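Ikeda stops taking new orders for Zumum memory capsules

Supplement maker Ikeda has stopped taking new orders for Zumum, the capsule it sells as a daily aid to memory and concentration, while it rewrites the product's label and website.

The company said in a notice to customers that orders placed before the end of August will be filled. Anyone with a monthly subscription can cancel without a fee or wait for the relabeled bottles, which are expected before winter.

At issue is the amount of caffeine in each serving. The old label listed a "focus blend" of 545 milligrams but did not break it down by ingredient. Customers who wrote in to ask were told that the blend contained green tea extract, bacopa and a small amount of caffeine. Tests paid for by Drekine, an online store that carries the brand, found 300 milligrams of caffeine in a serving of 2 capsules. The label suggested one serving in the morning and another in the early afternoon.

Drekine removed Zumum from its site the same week it got the results. The store said it had sold 3,831 bottles since it began carrying the product and has emailed every buyer with the test figures.

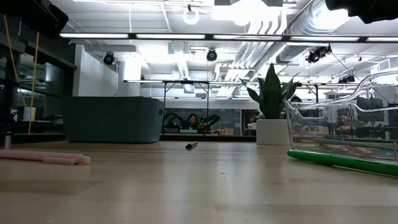 Sadao Kobori, who founded Ikeda and still runs it, said the formula had not changed since the product was introduced. He said the company had followed its supplier's advice on how to list the blend and now accepts that buyers should have been given the caffeine figure.

"People take this before work, and a lot of them drink coffee too," Kobori said. "They need the number on the bottle."

The new label will give the weight of each ingredient and will tell customers to take a single serving a day. It will also carry a warning for people who are pregnant, have heart trouble or take prescription stimulants – the old one told them only to "consult a professional."

Ikeda is dropping some of its advertising as well. The line "sharper in over an hour, smarter in a month" is already gone from the product page. Mio Kobori, the company's head of customer service, said it came from an early user survey and should not have been presented as a research finding. No clinical trial of Zumum has been done.

Olano, the company's sleep product, is made without caffeine and remains on sale.

Customers who want to return unopened Zumum bottles can do so through the store where they bought them. Opened bottles can be returned to Ikeda directly for store credit. The customer service line is open until 6 p.m., and callers should have the lot number from the bottom of the bottle ready.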